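Two-arm table cell: cable routing and zero drift on the right arm

catrin_k
Joined: June
Posts: 41

Right, I've finally got the cell to a state where I'm happy to show people how it goes together, and I have a question at the end about the right arm, so please bear with me!

The setup is two arms on a black extrusion rig round a butcher-block table. The arms are Hendix ones, same model both sides, each with a gripper. The job is pairing up slides (the sandal kind) and putting them on the raised shelf at the far end. I picked footwear because it's floppy enough to be interesting and big enough that I can see what went wrong from across the room.

The table was the first thing I got wrong. I had it bolted straight to the rig, and every time an arm stopped hard the whole lot rang like a bell. Now the top sits on rubber pads, and the rig takes the knocks by itself. Lovely difference. The legs splay out towards the floor at the corners and I put a spanner on those every month, they do creep.

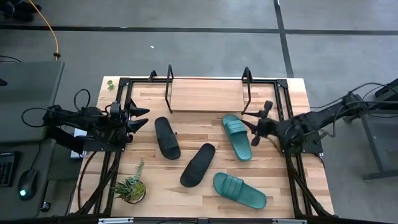 Cables are the other big one. On the left arm I leave a coiled loop above the wrist so it can turn without tugging on anything. On the right I ran them along the links and let the slack hang down beside the table. It looks a mess but I can get at every connector in a minute or two, and I've swapped the gripper lead twice without taking anything apart.

Now the question. The right arm loses its zero. I home both arms in the morning, write down the wrist encoder reading, and by teatime the left is where I left it and the right has wandered. This morning it read 3,330 at home and at the end of the afternoon it was 398 counts out. That's enough for the fingers to come down beside a strap when they should be over it. I've done the joint bolts and I've re-run the calibration three times. What would you look at next?

Catrin Kemeys

oldbearing
Posts: 1,219

Cracking bit of kit. My money is on the hanging cables. You've got all that weight pulling on the arm in one direction and it changes every time the arm reaches out. Tie them up to the rig on a spring hanger and see what it does.

tobermory
Posts: 87

I don't buy that, sorry. Cable weight would give you a sag that comes and goes with the pose. She's reading it at home position both times, same pose, and it's still out by 398. Something has slipped and stayed slipped. Is there a grub screw on the wrist pulley? On mine there is, and it came from the factory with no threadlock on it at all.

oldbearing

Fair point about the pose, but a cable can drag and stick in a new place, and then it's pulling differently at home as well. I've seen it happen on a Skorgate gantry. Took me weeks to find!

catrin_k

Ooh, both of these are good. There is a grub screw, under the little cover, and I have never had that cover off. Going to do the hanger as well, but one at a time so I know which it was.

pell_mell
Posts: 212

Before you take covers off, put a paint mark across the pulley and the shaft. Run it for a day. If the mark splits, tobermory wins. If it doesn't, you've saved yourself a job.

Also, what are the two arms stood on? If the right base is on its own stand and that isn't tied to the rig, the stand could be walking over the floor tiles a hair at a time. It wouldn't show on the encoder but it would add to your misses.

tobermory

Paint mark is the way to do it, yes. Nail varnish works a treat.

catrin_k

OK, update! I did get the cover off far enough to reach in with a brush, put a stripe of red nail varnish across pulley and shaft, and ran my usual routine for the day. The stripe has split. Not by much, but you can see a clean step in it. So the screw it is – cleaned it, threadlocked it, nipped it up, and re-zeroed.

First full day since then and the right arm was 3 counts out at teatime. Three! I was dancing round the bench.

oldbearing

Well done, and I'll take that one on the chin. I'd still hang those cables though.

catrin_k

I'm going to, I promise. I've got a spring balancer coming from Hoshino, and I've pencil-marked the floor under the stand for pell_mell. Nothing has moved so far.

lurcher9
Posts: 6

Very useful thread, I have the same arms. Which threadlock did you use? I was told the strong stuff is a nightmare to undo on screws that small.

tobermory

Medium strength, and only a tiny drop. Keep it well away from the bearing. If you've already used the strong one, warm the screw with a soldering iron tip before you try to turn it.

catrin_k

Medium here too. Mine was a tube of Ridus that had been in the drawer for ages and it set fine overnight. Do check the left arm while you're at it, lurcher9. I did mine last night and that screw took nearly a quarter turn.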